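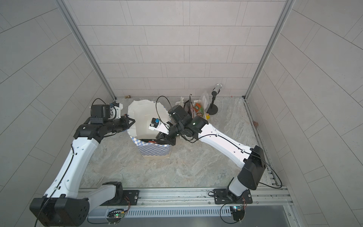

Equipment Requests and Budgeting: Frequently Asked Questions

For teams planning a two-arm tabletop station through the Cullinane shared equipment program. Questions that aren't covered here go to Annelies Widmer in planning.

What does a standard station include?
Two arms, two grippers, a wrist camera for each arm, a mounting rail, control boards, power supplies and cabling. The enclosure is quoted separately. So is the computer, unless you already have one that meets the spec.

Do we need two arms?
It depends on the task. Changing a trash bag is a good test case: one gripper can hold an edge of the bag while the other reaches for the rest of it. If your work is picking up single rigid items and setting them down, request one arm and leave room on the rail for a second. Adding the second arm later costs more in setup time than in parts.

Which suppliers can we use?
Satonura and Retel are both approved for arms and grippers. Clekach supplies rails, posts and enclosure panels. Other vendors are possible but need a purchasing review, so start early.

How long does delivery take?
Plan on 12 weeks from a signed order for arms. Rails and panels usually come sooner. Orders that need to land in the current budget year have to be signed before December.

Can we skip the enclosure?
You can, but most groups end up asking for one. Walls keep the background the same from one run to the next and stop small items from rolling off the work surface. Floor and wall coverings can be swapped, and they come out of your supplies line.

How much should we set aside for supplies?
More than you think. Bags, baskets, food packages and other household items get torn, crushed or lost. One group went through 242 trash bags in its first stretch of testing. Keep supplies on a separate line so they don't eat into repairs.

What spare parts should be in the first order?
One set of gripper fingers per arm, one spare motor and one spare camera with its bracket. Order extra cables too — they run along moving links and wear out.

How much space does a station need?
Enough bench for the rail and enclosure, plus clear access on one side for resetting objects. Measure the doors before you order a preassembled enclosure.

Who pays for repairs?
The program covers the first 28 days after installation. After that, parts are charged to your group. Labor stays free if the work is done in the shared shop.

Can two groups share one station?
Yes. Name one group as the owner on the form and attach a signed split of costs. Shared requests are reviewed in the same round as all the others.

What if our quote goes up after approval?
Send the new quote to Annelies before you sign anything. Small increases can usually be approved by email. Larger ones go back to the next review round.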